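4.2 Why the label gets all the attention

The first thing our participants wanted to talk about was the label. The second was whose bottle it was. We had planned to ask about grip, shape and how easily a single-use water bottle can be put down on a desk without rolling off it, and we did get to those questions in the end, usually with some impatience on the other side of the table.

The 132 people who kept bottle diaries at the Tanero and Buenaventura offices made 3,692 entries between them. Ocampo and Policarpio coded these by hand, with Pangaribuan settling disagreements, of which there were more than any of us would like to see in print. An entry was coded as "label" when the writer used the wrapper to describe or pick out a bottle: its colour, its lettering, a torn corner, a patch rubbed bare by a bored thumb. People who could not name the brand of the water they drank every day could still say that the label was green. One diary gave the brand as "the green one" for its entire length, and its author was offended when we asked for more detail.

A label of this kind is hard to read from a normal sitting position. It curves away at both sides, so that any large mark is likely to show only in part, and the small print is set for somebody with better eyesight and more free time than our participants. Colour does the work that the lettering was presumably paid to do.

Figure 4. Single-use bottle with white screw cap and dark green wrap-around label, on a white tabletop. 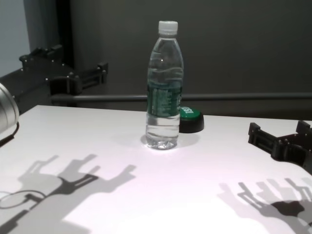

This matters for shared desks, where a bottle has to serve as a kind of place card. A mug can be claimed by its owner for years. A single-use bottle looks just like the one beside it, and if both came out of the same meeting-room fridge then the label is no help at all. Participants dealt with this in several ways. Some wrote initials on the cap. Some relied on position, which works well until someone moves a laptop. A few went by the level of the water, and defended the method warmly in interviews, although it fails as soon as two people are equally thirsty.

4.3 Bottles left standing

We call a bottle "standing" when it has been opened, partly drunk, capped again and left upright on a shared surface with no one claiming it. The definition took three project meetings. Lawal argued that capping should be optional and was outvoted, and she has asked us to record that she still thinks so. Whether a bottle had been opened was taken from the diaries, as a closed cap looks much the same from across a room either way.

Standing bottles lasted longer than we expected. The common view was that an empty bottle is rubbish and a full one is a drink, but a bottle somewhere between the two is a person's property and ought to be left alone. Cleaning staff at Tanero shared this view and worked around the bottles with great care. At Buenaventura the staff had been told to clear anything disposable at the end of the day, and the diaries there contain a good deal more grief.

Figure 5. Partly filled bottle standing upright, with the water line just below the label.

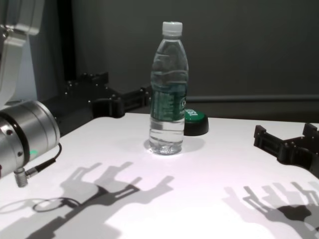 We asked 50 of the diary keepers to explain, in a short follow-up interview, what would let them throw out a bottle that was not theirs. Dust was mentioned often. So was the owner having changed jobs. The amount of water left came up too, but people disagreed about which way it pointed. For one group, a nearly full bottle was plainly wanted by somebody. For the other, it was proof that somebody had taken one sip and lost interest, and could be poured on the office fern with a clear conscience.

Dinu's earlier work on lunch containers at Watevport found a similar reluctance, though lunch containers settle the matter sooner by starting to smell. Water has no such manners. It sits in clear plastic and looks perfectly drinkable – or at least no worse than it did on the first day – and gives the passer-by nothing to go on.

Two limits should be noted. Both offices supplied bottled water free of charge, and people may be more careful with a bottle they have paid for. Keeping a diary may also have made participants notice bottles they would otherwise have walked past, and several reported that they now could not stop. Section 4.4 takes up the caps, which were mostly found in drawers.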